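Filed under: Grants & Programs > Interim Reports

Soft Furnishings Handling and Storage, Interim Progress Report
Submitted to: Grube Fund, Materials Reuse Program
Submitted by: Barico, Brernwood site
Date: 2024-09-23

1. Status

The project is on schedule. The work covers the sorting, folding and storage of cushions, throws and padded bedding returned from furnished rentals. Stock is supplied by Vendutow under the agreement signed in January. The intake target for the full grant period is 300 pieces. Sorting rules have been settled for cushions and are still in draft for large padded items.

2. Work in this period

Handling trials moved from flat textiles to soft, bulky ones. Flat textiles hold a fold line. Bulky items do not, and the written procedure had to be changed in two places. The grip point is now given as a corner for all cushions, and the larger item is laid down first so that the smaller one has something soft to rest against.

Suede-like covers need separate notes. The surface marks easily under pressure, and creases spread from wherever the fabric is gathered. A corner hold keeps most of the creasing away from the face of the cushion.

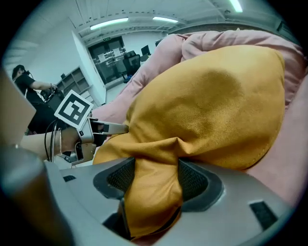 SECTION 3: CUSHIONS AND PADDED ITEMS

The mustard-yellow piece is pinched at its lower corner, with the folds running up from that point into the body. The pale pink item behind it is the bulkier of the two and keeps a rounded roll along its upper edge. Colors this far apart are useful in training, as staff can tell at once which layer they are holding.

Three points have been added to the procedure:

- Check the seam before lifting. Do not lift by an open seam.
- Let the fill settle before the second fold.
- Do not press a rolled edge flat. Store it with the roll facing up.

Storage bins at Brernwood are 70 cm wide. Cushions fit without compression. Padded items fit when rolled once and bent at the middle, but they take the whole width and leave no room for a label at the front. Labels for these items have been moved to the bin lip.

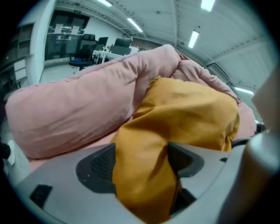

Rolled padding tends to open again when it is left loose, and a strap is being considered. Cotton tape was tried on 11 items and held well, though it left a line on the thinner covers. A wider tape is on order from the same supplier.

4. Budget

Spending is within the approved lines. The cost of tape and label stock was moved from Equipment to Consumables. No change to the total is requested.

5. Open items

Bin depth for oversized pieces is not decided. The draft rules for large padded items will go to Vendutow for comment before they are fixed. Version 2 of the handling sheet will be attached to the next report, along with the intake log.

We use cookies to keep this site working and to count visits. Accept all | Manage settings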